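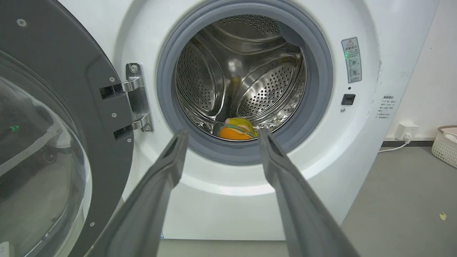
Small items are lost at the rim and not in the drum, Pascal Lefèvre wrote in reply to our first questionnaire, and that remark set the direction of this report. The project examined how residents of the Tustthorpe student house use the shared front-loading washing machine, and which of their habits lead to forgotten laundry.

1. Background

The laundry room serves 30 residents. Complaints recorded since October concerned two matters: items left behind after a wash, and doors pulled at before the lock had released. The house office asked our group to study both and to propose a short set of user rules.

2. Method

We collected 307 entries from the sign-up sheet and compared them with the lost property list. Residents also answered a questionnaire of 8 questions. Open answers were read by both authors separately and then discussed.

3. Findings

Most entries on the lost property list were small - socks, cloths, a child's mitten. Residents reported that they looked at the back of the drum and seldom at the lower curve, where the rubber gasket meets the steel. Items with a bright color were returned to their owners sooner than gray or black ones.

On the second matter, the answers were less clear. The machine carries a notice in Chinese on its side, headed 温馨提示 (a friendly reminder), which mentions waiting one to two minutes. Several residents had not read it, and some could not.

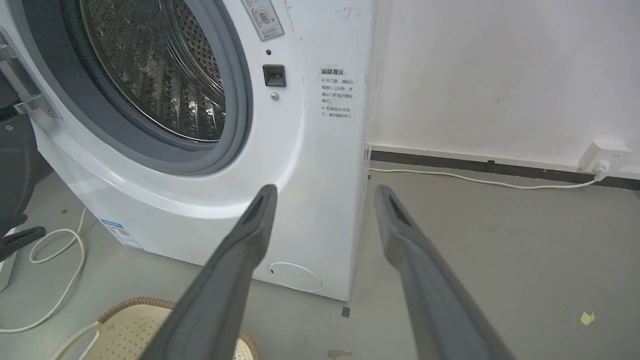 A translation should hang at eye level, one resident commented, as people with a full basket in their arms do not bend down to read. The group accepts this point and has added it to the proposals.

4. Proposals

Run a hand along the inside of the gasket after every load. Leave the door open once the machine has been emptied. Wait for the lock to release and do not force the handle. Post the notice in English beside the sign-up sheet.

5. Limits of the study

The sign-up sheet was not always filled in on weekends. A comparison with the Beltitz house was planned, but its records arrived too late to be included.

Submitted Mon 17 March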